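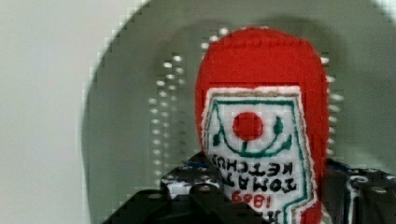
Critics of the format have objected that a condiment bottle made of cloth is neither a doll nor a utensil, and that a child given one has nothing to do with it. The objection appears in several collectors' guides and is usually answered by pointing to the play kitchen, where soft food has been in regular use for decades.

Plush food, also called soft food or felt food, is a class of stuffed toy that represents groceries, prepared dishes and packaged goods. It is distinguished from molded play food, which is made of plastic or wood, and from character plush, in which the food is given a face or limbs. Condiment bottles form a small subgroup. Ketchup and mustard are the most common, followed by soy sauce and mayonnaise.

Construction

The typical plush bottle is a closed tube with a rounded cap end and a flat or slightly padded base. The body is cut from two or more panels of felt, fleece or short-pile fabric, sewn with the right sides together, turned through a gap in the base seam and filled with polyester fiber. The gap is then closed by hand or with a ladder stitch. On simpler patterns the cap is the same color as the body and is marked only by its shape. More elaborate patterns add a separate collar or a contrasting cap.

Felt does not fray along the weave as woven cloth does, so labels can be applied with a raw edge. The edge of a white label will still fuzz with handling, and loose fibers show more readily against a red ground than against a pale one.

Labels

The label carries most of the identification, as a plain red tube may be read as any number of objects. Three methods are in general use: embroidery on a patch, embroidery directly on the body, and heat-transfer printing. Embroidery on a patch is the most durable for small lettering. The patch is stitched out flat before assembly and then attached to the front panel, often with a border in a second color.

Ketchup labels commonly follow the keystone outline, which tapers toward one end. A red tomato above a curved green vine, block capitals reading TOMATO KETCHUP in black and a date such as 1889 in red make up a recognizable arrangement. Lettering on a keystone patch is normally split over two lines – a single line would have to be reduced to a size at which the counters of the letters A and O close up.

Pattern houses

The Skudness pattern of the soft bottle, listed as number 2138, is the one most often cited in sewing literature. It gives a finished height of 29 centimeters and a seam allowance of 9 millimeters, and calls for 2 body panels. The Odoi version reduces the height and replaces the flat base with a gathered one. Buler sold the bottle only as part of a boxed pantry set, with a bread slice and an egg, and did not release the pattern separately. Cumolix issued precut kits with the label already embroidered.

Use in play

Soft food is used mainly in pretend cooking, shop play and sorting. Because it is light and has no hard edges, it is often kept with ordinary cookware such as colanders, mixing bowls and wooden spoons, which it does not scratch. Bottles are handled cap down as often as cap up, in imitation of pouring. Sets intended for shop play may include a cloth basket and price tags.

Care

Wool felt shrinks and mats in hot water and is spot cleaned with a damp cloth. Acrylic and polyester felts tolerate a cool, gentle wash inside a bag, although red dye may bleed into a white patch during the first wash. Drying is done flat and away from direct heat. Pilling on the body can be removed with a fabric shaver, kept clear of the embroidery.

See also: Felt craft; Play kitchen; Stuffed toy; Appliqué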